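Kastbridge council to weigh blue desk lamps for library study room

KASTBRIDGE - The plan to put matching desk lamps on every table in the public library's upstairs study room goes back before the town council in July, and the questions that stalled it the first time have mostly not been answered.

The request is for $2,182. That would buy lamps for the 15 study tables, plus spare bulbs and the cord covers the fire inspector asked for. The supplier is Siqueira, the lighting and housewares store on Mill Street, which offered the town a discount off its shelf price. How big a discount depends on which version of the quote you read. The one in the spring packet and the one handed out at the last meeting don't list the same bulbs, so they can't be compared line by line.

Janaína Siqueira, who owns the store, told the council the lamps would "change the feel of the whole upstairs." She said the overhead lights were put in for book stacks, back when the room was full of them, and that they leave people reading in their own shadows.

She may well be right. Anyone who has tried to fill out a tax form up there after 4 p.m. knows the light is bad. But the store selling the lamps is also the only source so far for the claim that lamps are the fix. The town has not measured the light in the room. It has not asked what it would cost to clean the ceiling panels or replace the tubes, several of which have been dark since winter.

Josué Cavalcanti, who represents the north side, has been the loudest doubter. He asked at the last meeting why the quote covered a single style in a single color.

"I have nothing against blue," Cavalcanti said. "I'd like to know who picked it."

He did not get a clear reply. The library's written request says the color was "favored by patrons" and points to a comment sheet left at the front desk. The sheet drew 232 responses. The town has more than that many people through the library doors on a busy afternoon, and the sheet asked only whether visitors would "enjoy brighter, more cheerful study areas." It did not mention a price. It did not mention blue, either.

Library staff have since said the color was a practical choice, so that a lamp carried out of the room would be easy to spot. That explanation does not show up anywhere in the spring packet.

There is also the matter of how long the things will last. Siqueira's sales sheet rates the bulbs at 1,000 hours. With the study room open every day and into the evening most of the week, a lamp left on from opening to closing would go through a bulb in a few months. The request includes one spare per lamp. Who pays after that is not spelled out, and the library's supply budget for next year was drawn up before the lamps were proposed.

Supporters say patrons will turn the lamps off when they leave. The restroom lights in the same building suggest otherwise.

Outlets are the other sore spot. The study room has outlets along two walls and none in the floor. The tables in the middle would need extension cords run across the carpet, and the fire inspector's note, two sentences long, says any cord crossing a walkway must be covered. The quote allows for covers but gives no lengths. Cavalcanti asked whether anyone had taken a tape measure upstairs. The library said a floor plan was "being finalized."

Moving the tables to the walls would solve most of that, and it would cost nothing. It would also mean fewer seats, which the library does not want to talk about while it is still reporting seat numbers to the county.

The model itself is a plain enough piece of equipment: a glossy blue lamp with a domed base, a cone-shaped shade and a small black switch on the front of the base. The cord comes out the back.
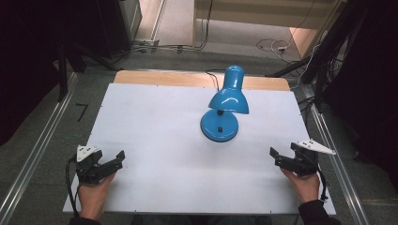 Whether it suits a public room is harder to say. A lamp bought for a bedroom gets switched on and off twice a day by one person. A lamp in a study room gets leaned on, unplugged for a phone charger, and twisted around by every kid who sits down to do homework. Siqueira's store offers a one-year warranty that, according to the sales sheet, covers "normal home use." Asked whether a library counts as a home, Janaína Siqueira said she would stand behind the lamps "wherever they are." The council's attorney suggested getting that in writing. As of this week it was not in writing.

The town has been down this road before. Two years ago it paid for a set of reading chairs, sold under the name Musora, after a similar pitch about how the building would feel. The chairs are comfortable. Several are also in the basement waiting for new legs, and the seller, an out-of-town outfit called Estideo, has stopped returning the library's calls. To be fair to Siqueira, her store is a short walk from Town Hall and she would have a much harder time not picking up the phone.

One middle path came up near the end of the last meeting, when most of the audience had gone home. Cavalcanti proposed buying lamps for just the wall tables, using them through the fall, and counting how many bulbs and how many lamps are left at the end. The library called the idea "a half measure" and said the discount applies only to the full order. The quote does not say that. Siqueira said afterward that she would "have to look at the numbers" for a smaller sale.

If the council says yes to the full amount, the money would come from the building fund, which is also supposed to cover the back steps and the leak over the children's corner. Neither of those jobs has a date. The library says the lamps would not delay them, though it has not said how much would be left in the fund once they are paid for.

The council takes up the request at 7 p.m. at its July meeting. Public comment comes first, and speakers must sign in at the clerk's table before the meeting starts. Copies of both versions of the quote are available at the clerk's office during regular hours.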